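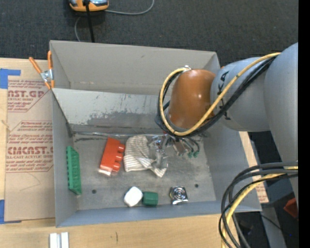
Perron Ferkis 70 Storage Bin: Finish and Wear

Reviewed by Shafiq Ranasinghe, 17 Aug 2026

The Ferkis 70 is a gray rectangular bin with a tall back wall and a low front wall. Small plastic items are easy to reach from the front. I keep mine on a wooden tabletop, where it stays put under normal use.

The finish is the weak point. The metal floor shows rub marks and scratches, and the sloping panel at the back has peeled along its lower part. Peeling began in week 26. Touch-up paint from Zandura held for two weeks.

Two small holes in the floor will pass M4 washers. Tape them from underneath.

Rating: good shape, poor coating. The Fanitz bin costs more and scratches less.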